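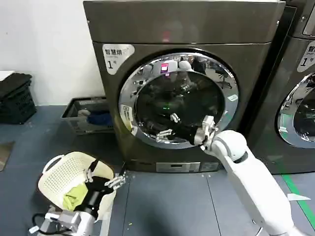 4. Loading and Unloading the Drum

Read this section before the first wash. It applies to the Vavley front-loading washers supplied to Whitcombe sites, whether the machine stands alone or next to another one.

4.1 Before you load

1. Check that the machine is switched on and that no cycle is running.
2. Empty all pockets. Close zippers and hooks, and turn printed shirts inside out.
3. Sort by color and by the temperature on the care label.
4. Pick up lint and paper scraps from the floor in front of the machine.

4.2 Loading

1. Pull the door fully open. Do not lean on it or hang wet items over it.
2. Reach in and feel around the inside of the drum, including the back wall. Socks and small cloths from the last load tend to stay there.
3. Put items in one at a time, large and small mixed. A single heavy item, such as a bath mat, should go in with 2 or more towels.
4. Leave a hand's width free at the top of the drum.
5. Tuck in anything lying across the rubber seal, then push the door until it clicks.

Note: Spin speed is set to 1000 rpm at the factory. Use 400 rpm for wool and curtains.

CAUTION: Keep fingers clear of the metal door ring when closing. Never force the door during a cycle — the lock releases by itself after the drum has stopped, usually in around 135 seconds.

4.3 Unloading

1. Wait for the lock to release before pulling the door.
2. Take the laundry out from the front of the drum first. If items are twisted together, loosen them inside the drum before lifting.
3. Turn the drum by hand once and check it again.
4. Wipe the seal and the inside of the glass with a soft cloth. Bustton Seal Wipes or a damp cotton rag will do.
5. Leave the door slightly open between loads.

CAUTION: After a drying cycle, the glass and the inside of the drum can be hot. Let them cool before reaching in.

4.4 If the door will not close

Check the seal for trapped fabric, then check the latch for lint. If it still does not click, switch the machine off and contact Dirkon Service. Have the serial number ready.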